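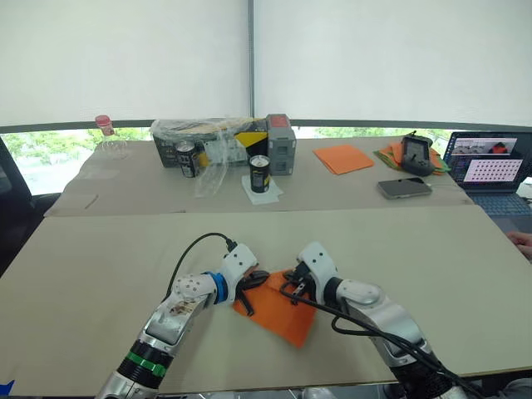

The notice was posted on the second landing at Perkcombe, beside the time clock, on December 4, 2021. It advised all persons employed in the folding room that the Clurnano Linen Service would, beginning in January, transfer the handling of small flat goods to automatic equipment. No position would be eliminated. Each employee would be offered a seat in Supervision.

Fletcher Pomare read it twice, signed the sheet beneath it, and went in to finish his shift. He had folded for Clurnano long enough to have worn a pale place in the edge of his bench. The personnel record gave his best day as 1,034 pieces, and the entry had been initialed by a manager who had since retired to Sial.

Search this library: title, author or keyword Go

The duties of Supervision were set out in a binder. The employee was to remain within reach of the table. The employee was to observe the arms as they took hold of the cloth, and was to enter a mark in the log whenever a cloth was dropped, creased, or turned the wrong way. The employee was not to touch the cloth.

It was this last instruction that gave Mr. Pomare difficulty. On his second morning the left arm pressed one side of an orange cloth and the right arm took the other, and between them they left a ridge across the middle. He put out his hand and smoothed it. The arms stopped at once. A message was sent to the office at Irus, and eight minutes later a young man telephoned to ask whether there had been an intrusion.

"There was a crease," said Mr. Pomare.

The young man asked him to enter it in the log.

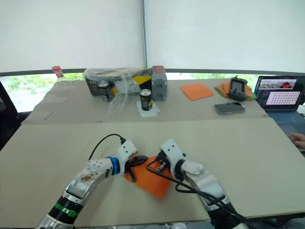
Cloth work at the supervised table, Perkcombe.

He learned to keep his hand at the edge. In the evenings his wife remarked that he no longer complained of his shoulders, and he agreed that they were much improved. He did not tell her that he had begun to fold the dish towels again after she had put them away.

At the end of the seventh week he was called upstairs for review. The panel commended his attendance and the neatness of his log. One member observed that under "Nature of Fault" the employee had repeatedly written remarks not provided for in the binder, such as "took the corner too early" and "should have turned it first." The member asked what purpose these served.

Mr. Pomare replied that they were what he would have said to anyone new.

The panel conferred. It was recorded that the remarks would be forwarded to Irus for consideration, and that the employee should in the meantime confine himself to the approved codes, of which there were seven. He thanked them and returned to the table, where the log lay open at the morning's page, and he wrote a seven in the column, and beside it, in smaller letters, "better."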